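18 Jul 2019, bench notebook, two-arm cell

Aoife Ó Néill has asked that the rules for the pillow work live in one place, in writing, so that the Tulletthorpe lot stop ringing up to ask which version we're on. Diarmuid Gilmartin says there was already a document. There was. It had 63 rules in it, four of which were the same rule about tidying up, and two that flatly disagreed about who may reset the controller. I have read the whole thing so that you don't have to, and binned most of it.

Numbers below are the new ones. Old numbers are dead. Please don't quote them at me.

## 1. Before power

- Walk round the cell once, with your hands out of your pockets and your phone in one.
- Check the mounting plates by hand. If a fastener turns, stop and tighten it to the figure on the Ruller card.
- Cables get looked at along the whole length, elbow included. There should be slack at every joint and nothing that can catch on a corner of cloth.
- Stop button pressed, tested, released, signed for. Signing for it without pressing it is how Trirnell ended up with a training day.

## 2. Setting out the soft goods

Soft things are the reason the old rules didn't work. They were written for boxes, and a box stays where you put it. The standard wording was "place the part at the marked datum", and I would like to meet the person who can find the datum on a pillow.

So:

- Pillows go on the white surface, clear of the front profile. Touching a wall is fine, leaning on an arm is not.
- Covers may be bunched. Don't neaten them. We want the policy to cope with how people leave bedding, and people leave it in a heap.
- Tags and printed markings stay on. Diarmuid snipped a few off in the spring and we then had a batch of data with suspiciously well-groomed pillows.
- Write the starting layout down in the log before the first move.

## 3. Approach and grip

- Bring the fingers in open, one either side of the edge you want, and pause there. The operator looks, then closes. Skipping the pause saves two seconds a go and has so far cost us a seam.
- Prefer a corner or a seamed edge over the middle of a broad face. The middle just dimples at you.
- Only one arm closes at a time until both have a confirmed hold.
- Both views up on the screen, wrist and overhead. Anyone driving from the overhead alone is guessing, however good they say they are.

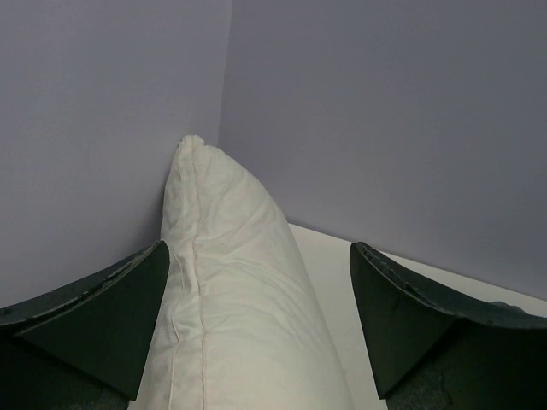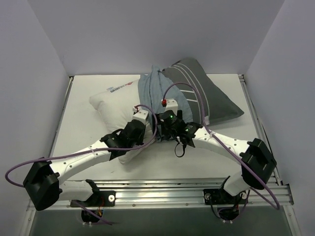 ## 4. Wear on the fingers

- Look at the rims at the start of each shift. Scuffs are allowed. Anything that snags a cotton glove drawn along the edge is not, and the pair comes off.
- Change fingers as a pair. A new left with an old right grips slightly crooked and you'll spend an afternoon blaming the calibration. (I spent the afternoon. You're welcome.)
- Log the cycle count at each change. The last pair came off at 3599, one short of the limit, which looks made up, but I checked the log twice.

## 5. Who may be near it

- Nobody reaches in while the arms are live, including for "just the corner of it".
- If a cover gets wrapped round a wrist: stop, power down, then unwrap by hand. Don't try to drive out of it. The arms are stronger than the stitching.
- Visitors stand back from the front profile. Ó Conaill's people asked for a painted line and have offered the paint, so we'll see.

## Still open

- Speed limit for the second arm during a handover. Diarmuid wants 100 mm/s, Aoife wants less and won't say how much less. I've left it blank with both their initials beside it.
- Whether the log counts a dropped pillow as a fault or an outcome. Fault, in my view, if it leaves the table.
- Laundry. The old document had a rule for it, number 41, which said "regularly". Need a person's name against that. Not mine.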